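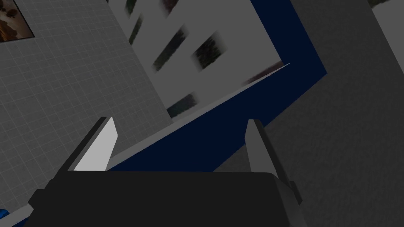
*Gripper with two parallel fingers, computer rendering.*

Nayeli Cabrera took up golf at 29 and still grins when the subject of putters comes up. "I love a heavy one!" she says. "You feel the head swing through, and long putts stop scaring you." She plays the Hundville course with a secondhand Angelovski mallet (two new grips so far) and has cut her handicap to 8. Her next round is at Clelham with Dale Doucette. "He putts cross-handed, and I want to try it too!"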